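How Long Does It Take to Dry Laundry Indoors? A Study of Student Housing in Berlow

Term project report, Housing and Environment
Submitted Thu 15 November

Background

Most students in Berlow rent rooms in older buildings without a dryer. The shared laundry rooms at Clarkby Hall have dryers, but students who live off campus usually hang their wash in the same room they sleep in. Wet clothes release water into the air as they dry. If the room is small and the window stays shut, that water ends up on cold surfaces such as window glass and outside walls, and mold can follow.

Our group wanted to find out how much difference simple changes make. We looked at where the rack stands, whether the window is open, and how hard the clothes were spun before hanging. We did not study electric dryers or heated racks.

Method

We used two bedrooms in the same building on the north side of town. Both have one window, one radiator and a door to a hallway. Room A is on the second floor and faces the street. Room B is on the third floor and faces the yard, and it gets more sun in the afternoon. We would have preferred two rooms on the same side, but these were the ones we could get for the whole term.

Each load was made up of the same items: cotton T-shirts, one pair of jeans, socks and a bath towel. We weighed the load dry, washed it on the normal cycle, weighed it again, and then hung it on a folding rack. After that we weighed it at set times until it was back to its dry weight. A Walevberg humidity meter sat on the bookshelf in each room. Our kitchen scale had a limit of 3,000 grams, so we kept every load below that even when wet.

The trial runs were done in June, before the heating season, and are not included in the results. They mainly showed us that we had to weigh the rack separately.

Bedding was left out of the main test. A full set of sheets covers most of a rack and blocks the air, and we could not compare it fairly with clothes. Many students we spoke to also sort and fold on the bed, so the bed is part of the laundry routine whether or not the sheets are being washed.

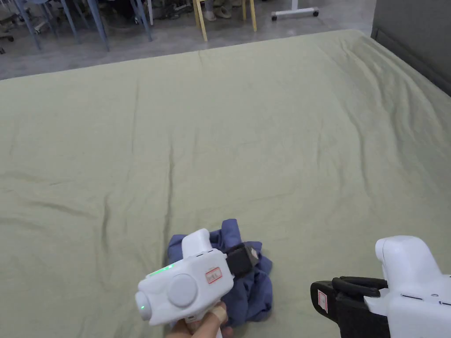
Figure 1. Blue garment on a bed with a green sheet.

Results

The window had the largest effect. With the window shut, the meter in Room A passed 70 percent humidity during the first evening and stayed there overnight. With the window open a few inches, it stayed lower and the load was dry by the next morning. Room B followed the same pattern, with shorter drying times on sunny days.

Spin speed came second. An extra spin removed up to 300 grams of water from a load before it ever reached the rack. This costs a little electricity and a few minutes, and the jeans gained the most from it.

Moving the rack closer to the radiator helped the items on that side but not the rest. The towel was always the last to dry — even when it hung nearest the heat — and we think folding it over a single bar was the reason. Hanging it over 2 bars with a gap between them would be worth testing.

Limits of the study

We had only two rooms and one type of load. Outdoor weather changed from week to week and we did not correct for it. One night of data from Room B was lost when the meter battery ran out. The drying model in the Pathirana handout from class assumes steady airflow, so we used it only to plan our weighing times.

Recommendations

Run a second spin before hanging clothes. Keep the window open a little for the first few hours, and close the door to the hallway. Leave space between items and turn thick ones over once. Landlords could help by putting a covered line in the yard, which our building does not have.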